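Can It Clear the Table Yet? My Spring Chore Gallery

Posted March 18, 2026

Okay, so. If you've been reading this site for a while you know I have one question and I keep asking it: when can I stop doing the dishes? I don't mean loading them into a machine (I have a machine, it's great, it's full right now). I mean the whole boring evening loop, where stuff is all over the place and somebody has to pick each thing up, work out where it lives and put it there.

I took the long train out to Grinitberg to look at a tabletop setup at Jaltgate, a small shop at 2755 Chowdary Street that works on robot arms for kitchens. These are the pictures I liked best, with my notes underneath. My notes got long. You can scroll for the pictures, I won't be hurt!

The mess

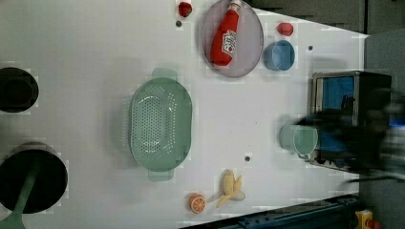 Clearing up after a meal is my least favorite job in the house, and I think it's also the best test there is for a machine, way better than the dancing and the backflips. Everything on a table wants a different grip. You pinch one thing, you scoop another, and one you have to tip a little before your fingers will even go around it. I do all that while on the phone with my sister. For an arm, each of those is its own little project, and then you go and lay a ketchup bottle across a plate, the way it is here, and now there's an order to things as well. Does the bottle come off first? Do you lift the plate with the bottle riding on it? (I know what I do. I lift the plate with the bottle riding on it, and I have had to mop because of it.) The food is all toys, by the way, and I'm very fond of that banana, half out of its peel. Nice choice for a test piece, because a shape like that doesn't have one obvious place to grab.

I asked a lot of dumb questions and got patient answers. The one that stuck with me was about mugs. I always figured a mug would be the easy one, since it has a handle and a handle is basically a sign saying "hold me." But the handle can be pointing anywhere, including straight at the wall, and then the arm has to decide between reaching around for it and just taking the mug by the rim. People pick the rim all the time without thinking. I went home and watched myself make coffee and yep, rim.

The other thing I hadn't thought about is that a kitchen never resets. In my head the test goes: messy table, robot works, clean table, applause. At home you clear half of it, someone wanders through and sets down a glass, you find a fork under the mail, and the sponge is in the wrong spot. A machine that only works from a tidy starting position is a machine I have to tidy up for. I already have one of those. It's a Milska floor vacuum, it cost me 2000 dollars, and every morning I walk ahead of it picking up socks like a royal attendant.

Reaching in

Now for the part I could look at all day, the fingers. Two long jointed ones with a bit of blue near the tips, spread open, right in there next to a see-through green utensil that looks like a spatula. Beyond it you can see black cups lying on their sides, and I'd love to see how you train for those too. Standing cup, sure. Cup on its side, open end facing off to the left? I'd want to turn my wrist for that one myself.

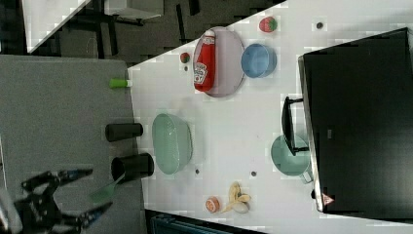 What I think it could do in my kitchen now

Let me be fair and start with the stuff I'd hand over tomorrow. These are my own guesses from reading and visiting and pestering people, so argue with me if you like.

Putting away light, chunky, unbreakable things. Kid plates, plastic bowls, the colander. If it drops one, who cares, it tries again. Speed doesn't bother me either. I've got friends who watch a video of a robot arm and go "ugh, it's so slow," and I always think, so what, I'd be asleep! It can take until two in the morning to put away a bowl. My dishwasher takes almost three hours and I've never once stood there tapping my foot.

Fetching one known thing from one known place. I'd trust that more than almost anything else, as long as I always put the thing back where it goes, and hmm, okay, that may be a problem on my side.

Wiping a flat surface with nothing on it. This is a real chore and I'd take the help, although you'll notice that the hard bit (getting everything off the surface) has been quietly handed back to me.

What I wouldn't hand over

Knives. Nope. Ask me again in a few years.

Wine glasses, or anything I got from my grandmother.

The fridge. I've thought about this one a lot. Opening the door is fine, I've seen arms open doors. But then you're looking at leftovers in foggy tubs and a head of lettuce leaning on a carton of eggs, and some of the job isn't even lifting, it's judgment. Is that soup still good? I can't tell half the time and I have a nose.

Laundry. I get more email about laundry than about anything else on this page. Folding demos have come a long way and I do enjoy them, but they tend to start with one shirt on a nice open table. Mine starts with a knot of warm sheets that has eaten a washcloth. Show me the washcloth being found and I'll bring out my wallet.

Shops, quickly

A few of you asked in February whether any of this goes for stores and small workshops too, and I think those are a bit ahead of the house. In a shop, somebody can decide that the bins always sit in the same spot and that the boxes come in one size. You can't do that to a family. So restocking a shelf of matching boxes seems closer to me than clearing a breakfast table, even though the shelf is bigger and the boxes weigh more. The trouble starts with the mixed stuff: returns, the odd-shaped bag, the thing a customer left in the wrong aisle. That's the breakfast table again, in a different building.

Up close

One more, and it's a total change of view, from down at the wrist. There's a lot of soft pale gray, and then along the bottom some of the gripper's own hardware and rows of little holes with the light glinting off them. I put it last because it made me appreciate my own eyes. When my hand gets near a cup it blocks part of the cup, and I just sort of know the rest is still there. A machine working from close in needs some way of keeping track of all the things it isn't looking at this second, and I'd never given that a thought in my whole life of grabbing cups.

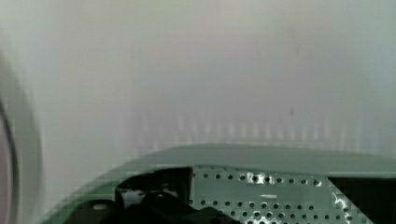
A reader wrote in after the February gallery to say that I'm asking for the wrong thing altogether, and that a robot "doesn't need to do the whole kitchen, it needs to do one drawer, every single day, with me not in the room." The same email said most of us would pay for one chore that's really gone before we'd pay for ten that need supervising.

I've been chewing on that since, and I think I agree? The not-in-the-room part especially. My poor Milska does a perfectly good floor, but I'm in the room, with the socks. If an arm emptied the bottom rack and I never had to look up, I'd forgive it everything else on my list, knives and soup included. I'd even be okay with it stopping and waiting when it got confused, as long as it waited quietly and didn't send me a notification at work.

So which one chore would you pick? Mine's the silverware basket, no contest. Comments are open below, and if your answer is laundry, please at least tell me which part of laundry. Next gallery is going to be lawn mowers, assuming the ground dries out.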